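We use cookies to keep you signed in and to see which pages get read. By continuing to browse you accept this.

September 15, 2020
By the Kultov Garden Letter

Every September the tomatoes in my yard get early blight, and every September someone at the garden center tries to sell me a bottle for it. The bottle changes. A few years back it was a copper soap, then something with bacteria in it, and this year it is a concentrate called Grokorex, with a leaf on the label so healthy it looks airbrushed. I bought it, of course. I am writing this as a man who owns the bottle.

My complaint is with the timing. By the time the lower leaves have their brown bull's-eyes and the yellow is creeping up the stem, the fungus has been on the plant for a good while. Spores from last year's debris sat in the soil all winter, a hard rain splashed them onto the bottom leaves, and the rest was warm nights and my habit of watering from above because the hose reaches that way. A spray at this point may protect what is still clean. It will do nothing at all for the spots you are staring at, which is sadly the part that made you drive to the store.

What works is dull. Pull the sick leaves and put them in the trash, and keep them out of the compost unless your heap runs a lot hotter than mine. Lay down straw before the first big storm. Give each plant more room than seems reasonable in May, when they are the size of a pencil and you have 13 of them and one bed. Move the tomatoes somewhere else next year. I have 2 beds, so my crop rotation is more of a swap, and I suspect the fungus has worked out the schedule.

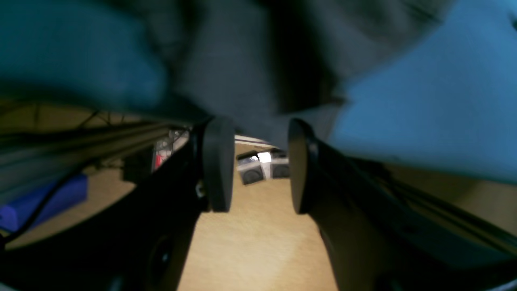 Dark rounded pads, with dark teal fabric hanging close above.

I tried doing it properly once. I spaced the plants, mulched them and stripped the bottom leaves up to my knee, and I felt like one of those people who label their seed drawers. I had seven plants that year and they looked magnificent until August, when the blight came anyway, a little later and a little slower. I ate tomatoes for around 10 days more than usual. That is a real result, and I would defend it to anybody, but you can't put it on a label with an airbrushed leaf.

Then there are the resistant varieties. The catalog from Dresa uses the word "resistant" the way hotels use "ocean view." Resistant to what, and how much? Some of those little letters after the name refer to wilts my soil has never had. The early blight ones are usually described as tolerant, meaning the plant gets sick and carries on, as most of us do. I grew one last summer, and it carried on very well. The fruit tasted like a damp envelope.

So I have landed on a position that will please no one in the garden trade. Some disease in a home tomato patch is normal, and a plant with ugly ankles in September has mostly done its job. If the top is green and the fruit is coloring up, leave it alone. Save your worry for late blight, the fast one with greasy dark patches that can flatten a row in a week. That one travels to your neighbors, so bag the plants and get rid of them the same day, and tell the people next door even if you don't much like them.

As for the Grokorex, it is on the shelf in the shed, next to the copper soap. The directions say to begin spraying before symptoms appear. I read that in the driveway, with the receipt still in my hand.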